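About Allis

Allis makes software for robot arms that have to work with soft things. Towels, sleeves, cable, bags, rope, anything that changes shape when you pick it up. We write the part that looks at the cloth, the part that decides where to grab it, and the part that moves the arm without yanking everything off the table. We sell it as one package called Bogdan, and yes, customers do write to Bogdan by name. We answer anyway!

How we got going

Allis started in Cleltport with Anca Chiriac and Aurelia Pîrvu, who had spent years on opposite sides of the same problem. Anca wrote motion planners for packing lines, and Aurelia worked on camera systems that checked the finished boxes. They kept running into jobs where the planner was fine and the cameras were fine and the whole cell still stopped dead as soon as somebody put a pillowcase in front of it. The shape in the planner's model was a box. The pillowcase had other ideas.

Their first version ran on one secondhand arm and took 700 seconds to pull a T-shirt out of a bin and lay it down on a table. We still have the log file. The same job with the current release takes six seconds on the same arm, and most of that gain came from throwing things out: two of the three maps we used to build before every grasp, and a very clever fold detector that Aurelia loved and that made no difference at all.

What we work on

Perception comes first, and it's the team Aurelia still runs. Bogdan doesn't try to work out the full shape of a crumpled cloth, which we spent a long time trying to do and don't recommend. It looks for places that are good to hold and gives each one a score, then looks again once the cloth has moved. That second look is where a lot of the good stuff happens. A corner that was buried a moment ago is suddenly right there.

Planning sits on top of that. The planner treats every move as a question it might want to change its mind about, so it keeps a few options open and drops them as new camera data arrives. Brândușa Tănase rewrote the whole thing one April and got it down to 2391 lines, a number she is proud of and defends in code review. If you want to add a line, bring a good argument.

Control is the quiet part. It runs close to the motors, it takes the planner's wishes and turns them into smooth motion, and it has the last word on speed and force. We update it 200 times a second in the standard setup. Sânziana Gavrilă looks after this layer and also writes the release notes, so if you've read a long and very happy paragraph about damping, that was her.

Then there's tooling, and we have a soft spot for it. Flarnden is our recording and replay program. It takes the hand motion, the camera streams and the gripper state and puts them on one timeline you can scrub back and forth. You can stop at the moment a grasp went wrong, change a setting in the planner, and see what it would have picked instead. We built Flarnden for ourselves and used it for a long while with a gray window and no buttons. Customers saw it over our shoulders and asked for it, so now it has buttons.

Teaching by hand

A lot of what Bogdan knows about grabbing cloth comes from people doing it. We work with hand-held grippers, one for each hand, and do the job ourselves at a table while Flarnden records. It's a lovely way to learn what you really do with your hands. You find out that you poke a pile before you pick from it, and that your other hand is usually waiting in a useful spot long before it has anything to do.
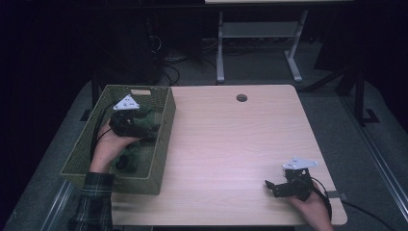
Left gripper down in the green pile, right gripper resting on the tabletop.

Those recordings go through a cleanup step before anyone trains on them. Margareta Costache wrote most of it. Her code lines up the clocks, finds the stretches where tracking was lost, and marks them so that the learning side leaves them alone. She also reads through a batch by eye every week, all the way to the end, and keeps a list of the odd ones. Some of our best planner fixes started on that list — a sleeve turned inside out, a sock inside another sock, a hem that looks exactly like a basket rim if you only have one view of it.

We keep the failed attempts too. A grasp that slips tells the scoring model plenty, as long as it's labeled as a slip, and Flarnden makes you pick a label before it lets you save.

How we like to work

We're a small team and everyone runs the robots. The person who writes the planner also sorts laundry with it, and the person who wrote the docs gets called over when the docs are wrong. New people spend their first stretch with us recording and labeling, then fix one small thing they found annoying along the way. We've gotten some really nice features like that, including the keyboard shortcut for jumping to the next slip, which we all now use every day.

We try hard to write software that explains itself. When Bogdan refuses a grasp, it says which check failed and shows the view it was looking at. When it slows down, the log says why in a full sentence. Anca is strict about this. She once sent back a pull request three times over the wording of one error message, and the final version was so much better that we put it on a mug.

Working with us

Most customers come to us with an arm and cameras already bolted down, and that's fine. Send a short note about what you need picked up, what it's sitting in, and where it should go. A few phone pictures of the messiest case help far more than a tidy one. We'll run something close to it on our own table in Cleltport and send back the Flarnden recording, slips included, so you can scrub through it yourself before we talk.

We're also glad to host visits from schools and student robotics clubs in the afternoon. Bring something soft that you think will be hard to pick up. The current favorite to beat is a feather boa.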